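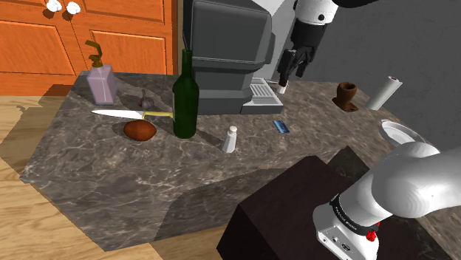
Mancha esbranquiçada na bancada de mármore escuro, dá para recuperar sem chamar marmorista?

Mudei em outubro para um apartamento alugado e a cozinha tem bancada de mármore escuro com veios claros. Perto da pia apareceu uma marca redonda, meio fosca, do tamanho de um fundo de copo. Acho que foi limão, porque deixei metade de um virado na pedra durante a noite. Já passei detergente neutro, depois bicarbonato com água, e continuou igual. Se olho de cima quase não vejo, mas contra a luz da janela ela aparece bem.

No contrato a imobiliária (Westosham) descreve a bancada como "em perfeito estado" e tenho medo de desconto na caução. Pedi um orçamento e me cobraram 2593 reais para polir tudo, o que achei muito para uma marca só. Alguém já resolveu isso em casa? E impermeabilizante evita que aconteça de novo?

cozinha_do_94

Isso não é mancha, é queima por ácido. O limão reage com o carbonato de cálcio do mármore e tira o brilho da superfície. Por isso o detergente não faz nada: não há sujeira para remover, falta polimento naquele ponto. Pare com o bicarbonato também, esfregado com força ele pode riscar.

Se a marca for rasa (passe a unha, se não sentir degrau é rasa), dá para tentar com pó de polimento próprio para mármore, desses vendidos em loja de material para marmoraria. Eu fiz assim:

Lavei a área com água e detergente neutro e sequei bem.
Protegi a cuba e o rejunte em volta com fita crepe.
Coloquei uma colher de chá do pó em cima da marca e umedeci com um pouco de água, até virar uma pasta.
Esfreguei com um pano de algodão dobrado, em círculos pequenos, sempre com a mesma pressão, por uns minutos.
Retirei com pano úmido, sequei e olhei contra a luz.
Repeti mais duas vezes.

Teste antes num canto escondido, atrás do escorredor por exemplo. Em pedra escura o erro aparece mais do que em pedra clara, e se o acabamento da sua for levigado (fosco de fábrica) não use pó de polimento, porque você vai criar uma mancha brilhante no lugar da fosca.

Sobre o impermeabilizante: ele ajuda contra óleo, vinho e café, que penetram na pedra. Contra ácido não ajuda quase nada, já que o ácido ataca a própria superfície. Limão, vinagre, tomate e limpador de banheiro têm que ficar longe — com ou sem produto aplicado. Eu corto fruta sempre numa tábua e enxugo na hora o que pinga.

E peça outro orçamento, só para o ponto. Muitos marmoristas cobram visita mínima e resolvem a marca localizada por bem menos do que o polimento geral.

pedra.e.cal

Passa vinagre com óleo de cozinha que sai. Minha mãe sempre fez na pia dela e ficava brilhando.

zavau_reformas

Por favor não passe vinagre. Vinagre é ácido e faz exatamente a mesma marca que o limão fez, só que numa área maior. Se na casa da sua mãe funcionava, provavelmente era granito, que aguenta bem mais. O óleo dá um brilho por alguns dias, depois escurece a pedra de forma irregular e junta poeira.

Concordo com quase tudo da primeira resposta. Acrescento duas coisas, trabalho com reforma na Zavau e vejo muito esse caso.

A primeira é confirmar que a pedra é mármore mesmo. Tem muita bancada escura com veio claro que é quartzito, granito ou até superfície industrializada, e o anúncio do imóvel chama tudo de mármore. Se a gota de limão deixou marca fosca, mármore é o mais provável, mas em superfície com resina a marca pode vir de panela quente ou de produto forte, e aí o pó não resolve.

A segunda é sobre a caução. Abra a vistoria de entrada e procure as fotos da bancada. Se não houver foto de perto, com luz lateral, fica difícil para a imobiliária provar que a marca não existia. Mesmo assim eu avisaria por escrito antes de mexer, dizendo o que aconteceu e o que pretende fazer. Se der errado no polimento caseiro e ninguém foi avisado, a conversa na saída fica bem pior. Guarde a nota do produto (o pote pequeno que uso custa 99 reais e dura anos) e tire fotos de antes e depois, do mesmo ângulo.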